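The Breakfast Shift

I have been making toast since I was seven years old, and on Thursday, October 8, 2026, I found out I'm bad at it.

I was in Barkham, in a converted feed store on the north side of town, where a small outfit called Tirkari teaches robots to do kitchen chores. I'd pictured programmers hunched over keyboards. What I got was a woman in an apron handing me two plastic-and-metal claws and telling me to go make breakfast.

The woman was Domenica Plattner, and the apron was a joke, sort of (she also bakes). She runs what everybody there calls the breakfast shift. For most of a working day, people stand at a table and do the same few jobs with a gripper in each hand: bread, dish, bottle, towel, reset, go again. A camera on the gripper records what the gripper sees, the software works out how the hand moved through space, and later a robot arm with the same kind of fingers gets to learn from all of it. No robot has to be in the room while you do it, which surprised me more than anything else that day. I kept looking around for one!

Tirkari used to do it the other way. Down the hall there's still a remote-control station, a pair of small arms you push around with your hands while a pair of big arms copies you. I tried that first. It's wonderful fun for a few minutes and then it's exhausting, because you can't feel anything. I squashed a dinner roll flat. I thought I was barely touching it, and the big arm just kept closing, very politely, until Domenica reached over and hit the stop.

"Everybody kills a roll," she said.

The handheld grippers are different. They're heavier than they look and the cables tug at your wrist, but you feel the bread. You squeeze, the soft fingers bend a little, and your own arm tells you when to quit. I picked up a slice on my first try and was ridiculously pleased with myself, and then Domenica played the recording back for me and I watched myself do it like a person stealing from a cash register. I'd swooped in sideways, paused, changed my mind, gone around the back of the toaster and come in again from the right.

"So that's what it learns," she said. "It learns the changing your mind."

I hadn't thought about that. When you show a kid how to make toast, the kid throws out the parts that don't matter, the sniffle and the itchy nose and the glance at the phone. The robot hasn't got any way to know. If half the people on the shift hesitate over the toaster, the robot hesitates over the toaster, and it doesn't know why it's doing it either.

So there are rules, taped up by the door. Start with your hands in view of the work. Don't hurry, don't dawdle. Don't do anything clever. If you drop something, pick it up the way you would at home and keep going, and mark the take so somebody can look at it. Domenica likes the drops, within reason. A robot that has only ever seen perfect mornings has no idea what to do with a slice of bread on its side.

She also moves things between takes, a little meanly, I thought. You get comfortable with the dish in one spot and the next time you turn around it's over by the towel. By midafternoon my shoulders hurt and I was holding one gripper much too high.

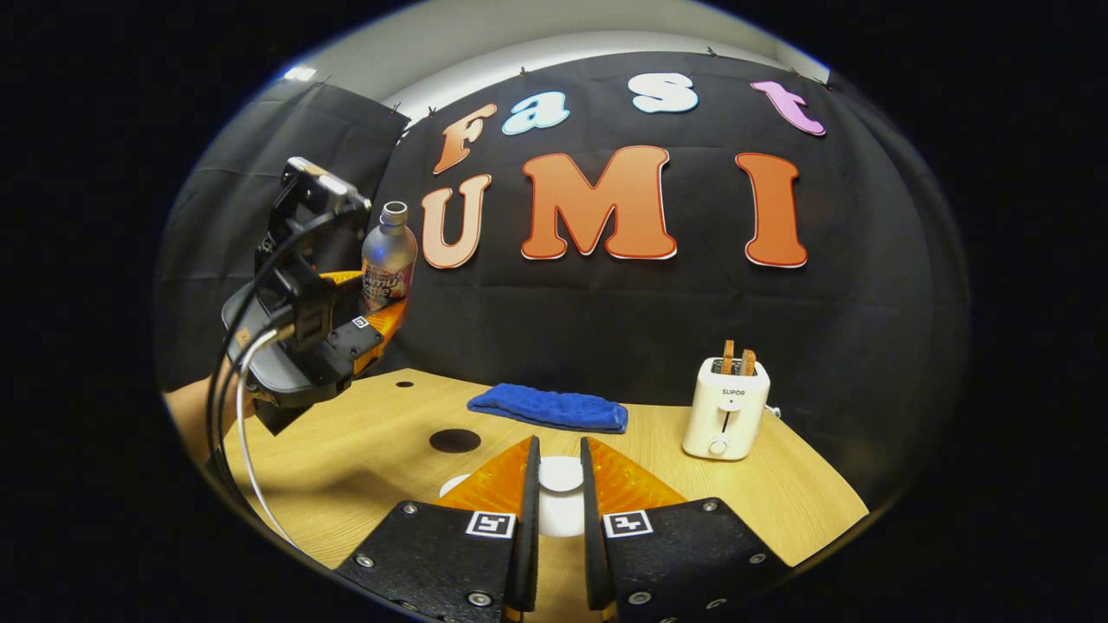

My total for the day was 569 takes short of Pearce's, and I'd like it noted that Pearce has been at this for months. He's the quickest person on the shift and he barely seems to move. I asked him for his secret and he said he pretends his elbows are in a cast. I tried it. My next three takes were the best I did, and Domenica kept every one, which I have now mentioned to everyone I know.

Before I left she let me watch an arm try the bread on its own. The building dates from 1945 and the floor slopes, so the arm lives on a steel stand shimmed up on one side. It reached out, stopped above the slice, drifted left a bit, came back and took hold. It was slow, and you could see a dozen people's habits in the way it went. On the second attempt it missed altogether and closed on nothing, and the whole room groaned like it was a ball game.

Domenica wrote something on her clipboard. More sideways slices tomorrow, she told the others, and somebody please buy bread, the thick kind, because they'd used up the last loaf. I drove home by way of Pesuvside with my elbows pinned to my ribs, and the next morning I made breakfast very, very carefully.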